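Clumard work table, with the Woma living room backdrop – quick review

by Nasrin Bakhtiari

Short version: good table, great top, annoying legs. Backdrop is fine. Long version when I can type with both hands free, so, now.

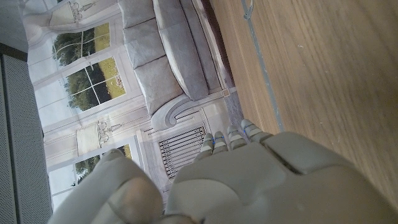
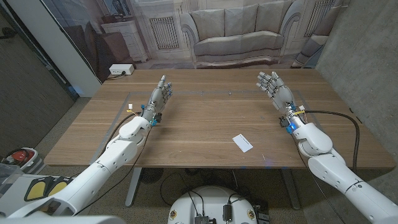
Jundora, July

Had the table 3 months. Bought it for the top and I'm still happy with the top. Warm brown wood, fine streaky grain, looks honey colored when the light's right. I wanted something that didn't look like an office and this doesn't.

Surface first. Smooth, flat, no dips that I can find, and I did go over it with a straight edge because the last table I owned had a valley down the middle. Finish is pretty even. Dust and crumbs show more than I'd like in side light, so keep a cloth around. I wipe it with a damp one, then a dry one, done. Coffee ring came off next morning. Marker did not, fully. My fault.

Tape. I always mark out a rectangle on my tables so things end up back in the same spot, and the thin gray tape looks good on this color. Shows up enough to work to, doesn't shout. Peeled one side and redid it twice already (crooked, my eye is bad in the mornings). Came up clean both times, no finish on the back of the tape. That was the thing I was most worried about. A little glue left at one corner, rubbed off with a thumb.

Don't use the wide stuff. Tried it on the old table and it looked like a parking lot.

Cables: I let them run over the edges at the sides. Edge is smooth enough that nothing snags. There's no grommet hole and no tray underneath, which at this price, come on. I stuck a hook under the right side and called it a day.

Now the legs. Eight bolts, 2 of them in places no normal wrench gets to. The instructions show the whole thing from underneath, then from above on the next page, with no warning that it flipped. I put one leg on backwards. Teun Hermans came by to help with the turning over and he put another one on backwards, so at least we matched. Once it's all tight it's solid. It loosened a bit after the first few weeks, I tightened it up, fine since then. Check yours.

It's rated for up to 70 kilos. Haven't tested that and won't. I leaned on the back corner with my full weight to reach a light bulb and it didn't complain.

Height is fixed. Okay for me standing, too tall for my chair. If you're short, try one in the store first. Feet are plain, no levelers, and my floor slopes, so there's folded cardboard under one of them. Not pretty.

The backdrop. Woma, printed photo of a bright living room, gray sofa with plump cushions. Print is better then I expected. The fabric on the sofa reads as fabric, soft blue-gray, and the colors sit nicely next to the wood. Up close it's a print, obviously. Comes rolled and wants to stay rolled – mine took a weekend under books before it behaved. There was a crease near one end when I unpacked it, emailed them, got a polite answer and a discount code. I'd have prefered a new print but ok.

Would I get the same picture again? Maybe a plainer room. The sofa is nice but after a while you know every cushion.

Compared it with the Ebrahimi table before buying. The Ebrahimi has better legs by a mile and a darker top that I just didn't like. If you don't care about color get that one and save yourself the swearing. If you're going to be looking down at the surface all day like I do, Clumard.

Good: the top, the color, takes tape well, doesn't wobble once tightened.
Bad: bolts, instructions, no cable hole, no levelers.

Four out of five for the table. Three and a half for the backdrop, would be four without the crease.

Somebody asked in the comments last time about delivery. Two boxes, the top was well packed, legs rattling around loose in theirs with one scratched. They don't bring it upstairs. Have a friend ready.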